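Household Chore Readiness Checklist – Laundry Pickup and Folding, Living Room
Site: Niltotthorpe test flat
Unit: Stallus two-arm, parallel fingers
Inspector: Dorota Sobczak
Reviewed by: Teresa Wieczorek
Date: 8 January 2022

Ratings: P = pass, C = pass with comment, F = fail, N = not checked

1. Before power-on
1.1 Emergency stop reachable from the doorway – P
1.2 Finger screws tight, no play at the tips – P
1.3 Finger edges free of burrs that could snag knitwear – C. Run a nylon stocking over both sides before each session. Panditz pads are rated for 400 closures; log shows 145.
1.4 Pets and children out of the room – P

2. Work area
2.1 Walking route clear of clothing – F. Red shirt on the floor by the sofa. Pick up by hand or enter it as a work item before the base moves.
2.2 Seat cushions seated fully, no open gaps – P
2.3 Curtains outside arm reach – C. Keep the 30 cm margin from the Walczak installation sheet.
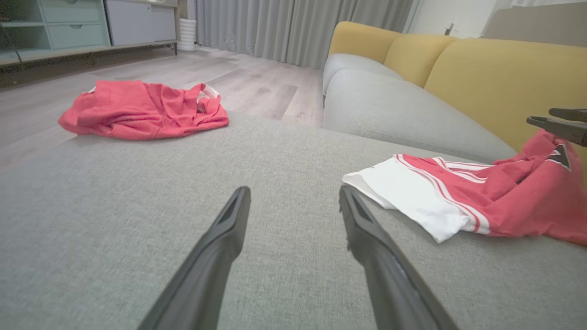

Item 2.1. Red shirt on floor, red and white garment on seat, fingers open above the cushion.

3. Picking up
3.1 Arms hold separation over the same garment – C. Speed limit stays on whenever both arms work one item.
3.2 Fingers stop short of upholstery – P
3.3 Garment told apart from cushion – P on this sofa. Gray seat against red cloth is an easy case. Gray socks are still open from the June list.
3.4 Zippers, buttons, drawstrings – N

4. Folding
4.1 Flat cloth, square edges – C. Acceptable for a shelf. Hem alignment is judged by eye; a gauge has been requested.
4.2 Finished and unfinished items kept apart – C. Same seat, similar color. Mark a separate drop zone.
4.3 Grip force limited on thin fabric – P
4.4 Sleeves tucked – N

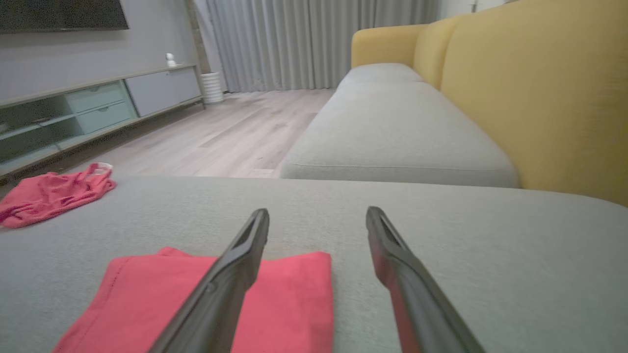
Items 4.1 and 4.2. Folded cloth between the fingers, crumpled cloth to the left on the same seat.

5. Overall
Supervised use only. Thin flat items are within reach of the current unit. Mixed laundry is not, and putting away was not attempted. T.W. disagrees with the C at 4.1 and would fail it until the gauge arrives – rating left as is, objection recorded. Recheck 2.1, 3.4 and 4.4 in 7 days.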